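Chapter 6

Cloths, Worktops and the Space Beside the Sink

If you have ever stood in a kitchen at the end of a long service, or simply at the end of Sunday lunch with the whole family, you will know that the last job is nearly always the same one. The plates are put away, the pans are hanging up, and there you are with a cloth in your hand, wondering whether it has one more wipe left in it. This chapter is about that cloth, and about the surfaces it travels over, and I hope you will forgive me for giving so many pages to something so small. In my years of teaching household care I have found that students who learn to look after their cloths usually look after everything else as well.

We met the main types of worktop in Chapter 5, where the samples from Brisska and Gillitz were compared for hardness and finish. Now we come to living with them day after day, and we shall begin with timber, which is lovely to work on and a little fussy to keep.
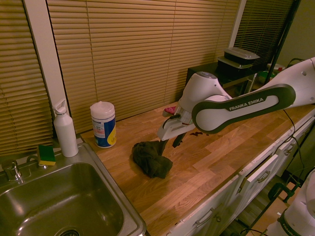 Timber moves with the damp, and it does so slowly, so that you may not notice until a joint has opened or a dark ring has appeared where a bowl always stands. A worktop built up from strips, laid lengthwise and differing a little in tone, is a great favourite in home kitchens, and rightly so. Look carefully, though, at the stretch of wood beside the cloth, where there are a few small dark spots. Marks like these can have all sorts of causes – tea, iron, old oil, a splash left overnight – and you will learn on page 206 how to tell them apart before you reach for any cleaner. Notice too that the green cloth is lying bunched up. A damp cloth left in a heap dries very slowly in its folds, and it holds moisture against whatever is underneath. Spread it flat over a rail, or hang it by a corner, and it will be fresher by the morning.

By the end of the chapter you should be able to choose a cloth for the task, wash and dry it properly, and oil a timber worktop from start to finish. You will need a cotton cloth, a bowl, 100 ml of worktop oil and a free afternoon. Do read the safety notes on page 340 first, please, as oily rags must never be left in a pile.

Related chapters
Sinks, Taps and Drains
The Yaman Method for Folding Linen
Drawers and Handles: Everyday Care
Case Study: The Rimum Kitchen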